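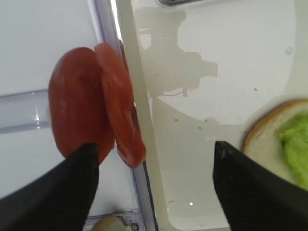
*Photo: Illia Hrynyshyn*

**Saving your own tomato seed — notes for the evening talk, Dec 10, 2019**

(Slides are numbered in the corner. Leave the first one up while people find seats.)

**Opening**

Hello, and thank you for coming out on a dark night to think about summer! Ask for hands: who grows tomatoes? Who has ever kept the seed? Usually lots of hands for the first and hardly any for the second, and I'd love to change that by the end of the evening.

My own start was one fruit from a neighbour's greenhouse, a variety she called Hladun. I ate most of it over the sink and thought, I can't let that be the last one. So I scraped the seeds on to a bit of kitchen roll, forgot them until March, and up they came. I've been hooked ever since.

**Inside a tomato**

- Point at the red slices on the screen. The seed chambers are where all our treasure is.
- Each seed sits in its own little coat of jelly. The jelly slows down sprouting, so the seeds don't get going while they're still inside the fruit.
- Big beefsteak types often have small chambers and fewer seeds than you'd hope. Cherry types are stuffed with them.
- My record from a single fruit is 235. I did count. It was raining.

**Which fruit to pick**

Choose the plant first, then the fruit. You want a strong, healthy plant that did well all season, and it's worth tying a ribbon on it early so that the family leaves it alone. (Tell the ribbon story if there's time — the one with the chutney.)

Let the fruit go fully ripe, even a touch past the point where you'd want it in a sandwich. Take seed from more than one plant if you can.

Hybrids: someone always asks. If the packet says F1, the seed will grow, but the children won't match the parent. Great fun if you have the room, a bit of a letdown if you only have a windowsill. Tonight's named ones, Lustier, Medum and Clilido, are all open-pollinated, so they should come true as long as they haven't crossed with something next door. Most tomatoes pollinate themselves. The old potato-leaved sorts can be a bit freer with their favours, so give those more space.

**The smelly bit**

I love this part! Go slowly here, people write it down.

1. Cut the fruit across the middle and squeeze seeds and juice into a jam jar. Write the name on the jar NOW.
2. Add a splash of water if it looks thick.
3. Cover with a bit of cloth and leave somewhere warm, well away from the kitchen table.
4. Stir once a day. A skin of mould on top is fine.
5. Two or three days is normally enough. Don't go much longer or they may start to sprout.
6. Fill the jar with water, let the good seeds sink and pour off the rest. Repeat until the water is clear.
7. Tip into a sieve, rinse, then spread on a china plate.

Kitchen roll works, as I found, but they stick like glue and you end up sowing the paper too. A plate is much kinder. Rub them apart with your fingers on the second day.

**Drying and keeping**

Out of the sun, plenty of air, at least a week. Then paper envelopes, and the envelopes into a tin with a lid. Cool, dark, dry. A spare bedroom is better than a shed.

Next slide: my test sheet. The oldest Medum I had were 4 years old, and 78 per cent of them came up on damp paper. I was thrilled with that. The Lustier were slower but caught up.

**Try it at home**

Pass the envelopes round now, before questions, or they never reach the back row. One packet each of whichever you fancy. Clilido is the one for pots, it stays short and doesn't mind a breezy balcony. Hladun wants a tall cane and a lot of feeding.

If you do save some this year, please bring a few back for the swap table in March, with the name and the year on the envelope. A line about how it tasted would be lovely too.

**Questions I should be ready for**

- Shop tomatoes? Yes, try it, though many are hybrids.
- Blight? Don't save from a plant that had it. Pick another.
- Can you skip the jar? You can, just rinse very well in a sieve. I still like the jar.
- Peppers? Easier, no jelly, but they cross more. Offer to do a separate talk!

Lights up, kettle on, collect the pens.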